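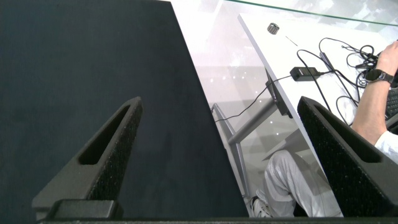 3.2 Work surfaces and cable clutter

Small parts are easily lost on a shared desk, and the rate at which they are lost depends on the finish of the surface as much as on the number of objects lying on it. We treat the desk as a set of adjoining zones, each with one finish, and record every loose item against the zone in which it rests. Zones are bounded by straight edges wherever the furniture allows. In Figure 1 one such edge separates a dark navy, matte surface from a white desk top, and the two were entered as separate zones. A small silver cylinder with a knurled side lies near a corner of the white zone and was coded as small hardware. The black cables on the same desk top cross one another repeatedly, and some hang over its edge toward the floor. Strands of this kind were coded once as a tangle, with a secondary code for overhang.

The coding scheme was drafted by Tunstall and Farkas and revised in May after a trial at the Clallow site. The trial version had asked coders to trace each cable separately. Agreement on individual strands was poor, and the time spent per desk was out of proportion to the use made of the result. The revised scheme has 13 categories, of which four concern cables: coiled, tied, tangled, and single run. Overhang is recorded independently of category, so that a tied bundle and a tangle can both carry it.

A total of 784 items were coded across 61 desks. Coding was done by Tindall and Cropper, working separately from the same material. Disagreements were passed to a third coder (Clegg), whose decision was final. The last desk was coded on 2018-01-20. Items that could not be assigned to a category - short dark lines that might be either pins or cable ends were the usual case - were retained as "unresolved" and left out of the category counts. There were 106 such items.

Surface finish was coded on two scales, lightness (light, medium, dark) and texture (plain, mottled, patterned). Gloss was considered and dropped, as it varied too much with the position of the lamps. Glass panes were given a code of their own. Reflections on glass were a frequent source of false entries in the Clallow trial, and coders were told to enter nothing seen only through or on a pane.

Dark mottled surfaces needed the most care. Black hardware stands out well on a white top but can be missed on charcoal or slate, and a fine mottle hides small marks further.
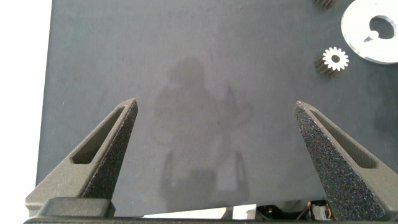 Figure 2. Work surface coded dark, mottled. The wiring low in the view, partly hidden, lies beneath the surface and was excluded from the count.

Items below the level of a work surface were excluded throughout, even where they could be identified. The orange and copper-colored wires in Figure 2 fall under this rule. Cables that start on the surface and continue below it were counted once, in the zone where they leave the edge.

The same rules were applied without change to the Granero and Kidden desks, which are reported in Section 4.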